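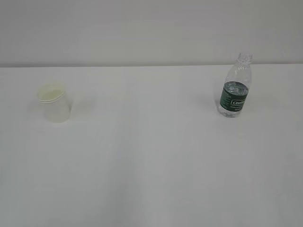 Pelteo 無垢ウールフェルト デスクマット

机の上に一枚敷くだけで、作業の音も手ざわりもがらりと変わります。Pelteo(ペルテオ)のデスクマットは、羊毛だけを圧縮してつくった厚手のフェルト。キーボードを打つ音がやわらかくなり、マグカップを置いたときの「カツン」が「ことっ」になる。初めて使った朝、うれしくて用もないのに何度もカップを上げ下げしてしまいました。

つくっているのは、工房Willemsのヴィム・フェルシューレン(Wim Verschueren)さん。もともとは帽子用のフェルトを手がけていた工房で、型に沿わせて曲げるための生地を、逆に「平らなまま、ずっと平らでいる」生地に仕立て直すまでにずいぶん時間がかかったそうです。届いたマットを広げてみると、その苦労がよくわかります。丸めて箱に入っていたのに、端が浮いてこないんです! 冬場に届いた場合は少し巻きぐせが残ることもありますが、裏返して一晩置けば落ち着きます。

サイズについて

標準サイズは幅67cm × 奥行45cm。ノートパソコンとマウスを並べて、手前に手首を置く余白が残る大きさです。外付けキーボードを使う方なら、キーボードとマウスがちょうど収まります。

大きい方は幅144cm × 奥行67cm。机のほぼ全面を覆いたい方向けで、布を広げて裁断したり、革に菱目を打つ前の下描きをしたり、といった使い方をされる方も多いです。スタッフのひとりは食卓を仕事机と兼用していて、夕方になるとくるくる巻いて椅子の背に掛けています。厚みがあるわりに軽いので、こういう使い方もまったく苦になりません。

どちらのサイズも一枚ずつ手で裁っているため、数ミリの差が出ます。天板にぴったり合わせたい場合は、少し大きめを選んで、よく切れる裁ちばさみかロータリーカッターで切ってください。密度が高いので、切り口がほつれてくることはありません。

色

霜(しも):白い天板によくなじむ淡い灰色。いちばん人気です。
炭(すみ):染めの深い濃灰。消しゴムのかすは目立ちますが、コーヒーの染みには強い色。
苔(こけ):黄みのある緑。木の机にのせると、とてもいい雰囲気になります。
生成り:無染色。羊の毛そのままの色で、ところどころに濃い毛が混じります。

個人的に推したいのは苔です。画面で見るとやや地味ですが、午後の光が入る部屋で見ると黄色がふわっと出てきて、毎日違う表情になります。生成りの混じり毛は製品の特徴ですので、不良としての交換は承っておりません。あらかじめご了承ください。

書きごこちのこと

フェルトの上に直接紙を一枚置いて書くと、ペン先が沈みます。これは正直に書いておきます。ボールペンで宅配の伝票に記入するときなどは、下敷きを一枚はさんでください。ノートや手帳の上で書く分にはまったく問題なく、むしろ下からの当たりがやわらかくて、万年筆好きの方にはたまらない感触だと思います。

マウスは光学式・レーザー式ともに使えます。滑りは布製マウスパッドより少し重め。細かい操作をする方には好評ですが、ゲームで素早く振りたい方は専用のパッドを重ねた方が快適です。

お手入れ

ふだんは洋服ブラシで一方向になでるだけで十分です。使いはじめの数週間は遊び毛が出ますので、気になったら粘着テープを軽く当ててください。強く引っぱると表面が毛羽立ちます。

飲み物をこぼしたら、こすらず、乾いた布を上から押し当てて吸わせます。羊毛には脂分があり、しばらくは水滴が表面で丸くなっているので、あわてなくて大丈夫。染みになったときは、ぬるま湯にウール用洗剤をほんの少し溶かし、布に含ませてたたくように拭いてください。洗濯機と乾燥機は使えません。見事に縮みます(社内で試した一枚は、いまは鍋敷きとして活躍しています)。

長くしまうときは、折らずに表を外側にして巻き、防虫剤と一緒に袋へ。June便でお届けする分からは、保管用の綿袋が付きます。

滑り止めについて

裏面に樹脂やゴムは貼っていません。天板に跡を残したくないのと、両面を使っていただきたいからです。表がくたびれてきたら裏返してください。つるつるの天板でずれる場合は、Kelicoの薄型滑り止めシート(別売)を四隅に小さく切って敷くとぴたりと止まります。

一緒に使いたいもの

Lornarのペントレーは、真鍮の底に同じ工房のフェルトを敷いた小ぶりな一品。端材を使っているので色は選べませんが、マットと並べたときのまとまりが抜群です。ペン三本と消しゴム、あとは鍵を放り込んでおくのにちょうどよくて、帰宅してすぐの置き場所にもなります。

仕様

素材:羊毛100%
サイズ:67 × 45cm/144 × 67cm
色:霜、炭、苔、生成り
裏面加工:なし(両面使用可)
生産数:年間最大2000枚(全色・全サイズ合計)
付属品:お手入れカード、補修用の羊毛ひとつまみ

補修用の羊毛は、虫食いや焦げ跡ができたときのためのものです。穴に詰めて専用の針でちくちく刺していくと、驚くほどきれいに埋まります。やり方はお手入れカードの裏に図入りで載せました。針は付属しませんので、手芸店でフェルティングニードルをお求めください。

在庫のない色は、商品ページの「入荷のお知らせ」からご登録いただくと、仕上がり次第メールをお送りします。苔は染めに日数がかかるため、ほかの色より入荷の間隔が長くなっています。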